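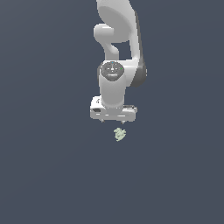

普维克推出家用净水滤芯回收与换新计划 首批覆盖88个社区服务点

发布日期：13/05/2020

净水设备企业普维克（Puveck）宣布，家用净水滤芯回收与换新计划即日起面向个人用户开放。用户可将使用到期的滤芯交到指定服务点，由普维克统一拆解、分类和处理，同时以优惠价格购买同型号新滤芯。首批服务点共88个，分布在公司现有售后网络覆盖的社区、建材市场和物业服务中心。

该计划由普维克与滤材回收企业文康布（Vimcombe）共同实施。普维克负责用户登记、服务点管理和新滤芯供应，文康布负责旧滤芯的集中运输、拆解和后续处理。双方于今年1月签署合作协议，原定春季启动，后因服务点人员安排调整，开放时间有所推迟。

普维克售后与服务业务负责人贝内迪托·富尔塔多（Benedito Furtado）表示，滤芯是家用净水器中更换最频繁的部件，多数用户更换后会把旧滤芯与生活垃圾一起丢弃。“我们的售后人员上门时，经常被问到旧滤芯应该怎么处理。过去我们只能建议用户按当地的垃圾分类规定投放，没有自己的回收渠道。现在用户可以把它交回来，我们知道它去了哪里。”

可回收的滤芯类型

计划首期接收4类滤芯：聚丙烯熔喷滤芯、颗粒活性炭滤芯、压缩活性炭滤芯和反渗透膜滤芯。上述滤芯须为普维克品牌产品，购买渠道不限，无需出示购买凭证。外壳开裂、标签脱落的滤芯也可以交回，但服务点工作人员需要能够辨认型号，无法辨认型号的滤芯可以回收，不能享受换新优惠。

软水机树脂罐、前置过滤器的金属滤网以及商用净水设备滤芯不在首期接收范围内。商用客户的滤芯回收仍按原有服务合同办理，由客户所在地区的售后人员上门收取。

其他品牌的滤芯暂不接收。富尔塔多表示，不同品牌滤芯的外壳材料和粘接方式差异较大，混合拆解会影响材料的分选质量，公司将在首期运行结束后再评估是否扩大范围。

交回方式

用户在交回滤芯之前，应先关闭进水阀，打开水龙头泄压，再按说明书取出滤芯。取出的滤芯内部会残留水分，请竖直放置沥水，装入密封袋后再携带至服务点。反渗透膜滤芯残留水量较多，建议沥水一夜。用户不要自行锯开或撬开滤芯外壳，活性炭粉末散出后不易清理。

到达服务点后，工作人员会核对型号并登记用户的手机号码。登记完成后，用户会收到一条带有换新码的短信。换新码自发放起90天内有效，可在任一服务点使用，也可以在普维克售后热线订购新滤芯时报出。一个换新码只能用于购买一支同型号滤芯，不能兑换现金，不能与其他促销活动同时使用。型号已经停产的，可以换购公司公布的替代型号。

行动不便的用户，可以在预约滤芯更换服务时提出由上门人员将旧滤芯带回。上门更换按现行标准收费，带回旧滤芯不另外收费。

各服务点的营业时间以门店公示为准。设在物业服务中心的服务点可能根据所在小区的出入管理要求调整接待方式，外来人员前往之前请先致电确认。目前各服务点均要求来访者佩戴口罩并配合体温检测，交回的滤芯由用户自行放入回收箱，工作人员在放入前查看型号标签。

旧滤芯的处理

各服务点收集的滤芯由文康布的车辆定期运往其位于卢特斯特德（Lultstead）的处理中心。滤芯到达后先按类型分拣，晾干后进行拆解。聚丙烯外壳和熔喷滤材经破碎、清洗后制成再生颗粒，用于生产周转箱、垫板等不接触饮用水和食品的制品。使用过的活性炭交由具备相应资质的单位进行热再生，再生后的活性炭用于工业废气处理，不再用于饮用水净化。反渗透膜片目前的再利用途径有限，其中的塑料导流网和中心管可以分离回收，膜片本身按照固体废物管理的有关规定处置。

普维克说明，本计划回收的所有材料均不用于制造新的家用滤芯。公司现有滤芯的原材料来源和卫生标准不变，用户通过换新计划购买的滤芯与正常销售的产品为同一批次、同一规格，包装上不作区分。

文康布将按季度向普维克提供处理记录，内容包括各类滤芯的接收重量、再生材料产出重量和按废物处置的重量。普维克计划在首期结束后公布汇总数据。

滤芯更换提醒服务同步上线

与回收计划同时开放的还有滤芯更换提醒服务。用户在服务点或通过售后热线登记机器型号和上次更换日期后，系统会在滤芯到期前7天发送短信提醒。提醒日期按照说明书标注的更换周期推算，供用户参考。实际使用寿命受当地水质、水压和每日用水量影响，出水量明显变小或者口感出现变化时，应提前检查滤芯。

对于长时间停用的净水器，普维克建议用户恢复使用前先进行冲洗。今年上半年，不少用户返乡后较长时间没有回到住处，办公场所的饮水设备也有较长的停用期。售后部门整理了以下做法：

停用时间较短的，打开水龙头持续放水数分钟后再取水饮用。

停用时间较长的，应先查看滤芯是否到期。到期滤芯直接更换，未到期滤芯按照说明书中的首次使用步骤重新冲洗，冲洗出的水不要饮用。

带有储水桶的机型，应将桶内存水全部排空，重新制水后再排空一次。

冲洗后仍有异味的，请停止使用并联系售后人员检查。

用户个人信息

登记手机号码仅用于发送换新码和更换提醒。用户可以只参加回收计划，不订阅更换提醒，也可以随时回复短信退订。文康布只接收滤芯的型号和重量数据，不接触用户的联系方式。

服务点招募

普维克同时开放服务点合作申请。申请单位应有固定营业场所和可供存放回收箱的室内空间，存放位置须避免阳光直射，远离热源。回收箱由普维克免费提供，装满后由服务点通知文康布安排收运。合作单位不需要缴纳保证金，也不承担新滤芯的销售任务。

承担部分地区配送业务的姆察利物流（Mtshali）将为新增服务点运送回收箱和换新滤芯。偏远地区的服务点将视收运路线逐步开通，公司暂不公布具体时间表。

“有些县城的用户离最近的服务点比较远，首期还照顾不到。”富尔塔多说，“我们先把现有的点运行稳定，弄清楚一个回收箱多久会装满、车辆多久跑一趟合适，再决定往哪里增加。”

关于普维克

普维克从事家用及商用净水设备的研发、生产和售后服务，产品包括台下式净水器、台式净饮机、前置过滤器及配套滤芯。公司售后网络提供安装、滤芯更换、水质检测和设备维修服务。

关于文康布

文康布从事过滤材料和小型塑料部件的回收处理，在卢特斯特德设有分拣与拆解中心，服务对象包括净水、空气净化和小家电企业。

服务点地址和可回收滤芯型号表可在普维克各售后门店查阅，也可拨打产品机身标签上的售后热线查询。媒体垂询请联系普维克公关部。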